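Kurnley Code

The Kurnley Code is a set of good-practice rules for testing robot arms in simulated homes before they are tried on real fittings. It was drafted at the Flesham test centre under the engineer Khanyisile Hlongwane and took effect on July 1, 2018. The code is voluntary. It deals with domestic tasks in which an arm must touch, lift or turn a fixed household item, and it does not cover mobile bases, lifting of persons or work near open flame.

Background

Before the code, groups using the Fakir simulator reported results in their own ways. Some counted a task as done when the hand reached the object, others only when the object had moved through its full travel. A review held in March found that results from separate groups could not be compared. The first draft dealt only with kitchens. Bathrooms were added in the second draft at the request of Grevier, a maker of assisted-living equipment.

Scope and structure

The code has 4 parts: room models, approach, contact and reporting. Each room model must be fixed before a test series begins, and any later change to it starts a new series. A series consists of at least 600 runs, with the starting pose of the arm varied between runs. Loose items may be placed on the floor, provided that their positions are logged.
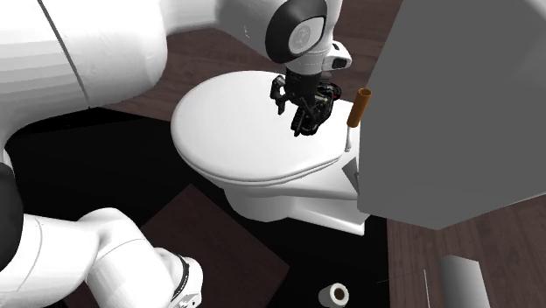
Part 2, on approach, applies from the start of arm motion until first contact. It requires a stated clearance between the fingers and any surface, and a check on every link of the arm as well as the hand. Bathroom tasks are treated as a demanding case, as the upper links may pass over the toilet while the lower ones curl round its side, and a gripper held just above a closed lid leaves little room for error. The pose must be recorded before contact, together with the position of the lid. Parts that stand close to the target, such as an upright handle at the back of the lid, are to be modelled as separate bodies.

Part 3 limits contact force and sets the rules for stopping. A run is halted if any link other than the fingers touches a fixed fitting. Halted runs are kept in the record and count as failures.

Reporting

Reports must give the simulator version, the time step and the number of halted runs. Raw logs are kept for roughly 2000 days. Video alone is not accepted as evidence of a completed task.

Revision

Proposed changes are sent to the Flesham centre in writing. Wording on soft floor coverings remains under review.

See also: Fakir (simulator); Robot safety; Test series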